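# Flundo (pince à main)

Le Flundo est une pince à main à deux doigts, vendue en kit par la maison Echeverri -- et je tiens cette fiche à jour parce que je m'en sers presque tous les matins, autant que ça profite à quelqu'un ! Le dessin d'origine est de Berkay Ertürk. La version 3, sortie en novembre, pèse 600 grammes et compte 31 pièces dans la boîte (vis non comprises, j'ai vérifié deux fois).

Les doigts sont des blocs sombres montés sur des biellettes arrondies, avec des bagues couleur laiton aux articulations. Chez moi, les doigts marquent un peu sur les bords.
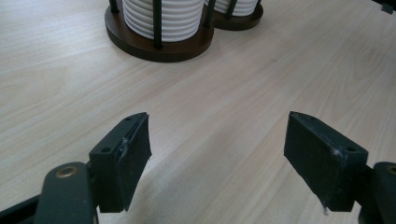 ## Usage sur les gobelets

Mon exercice préféré reste la pile de gobelets en papier, tenue par de fines tiges noires sur un socle rond et brun. Les bords roulés sont très serrés, et il faut approcher doigts grands ouverts, puis fermer doucement. 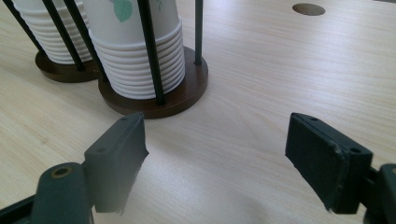 Côté service, Echeverri propose un réglage à l'atelier de Mestham, compté quatre jours. Ginette Collet, à Andville, préfère tout régler elle-même et trouve la notice trop courte -- je suis assez d'accord, surtout pour le montage des biellettes, où j'ai dû recommencer le côté gauche.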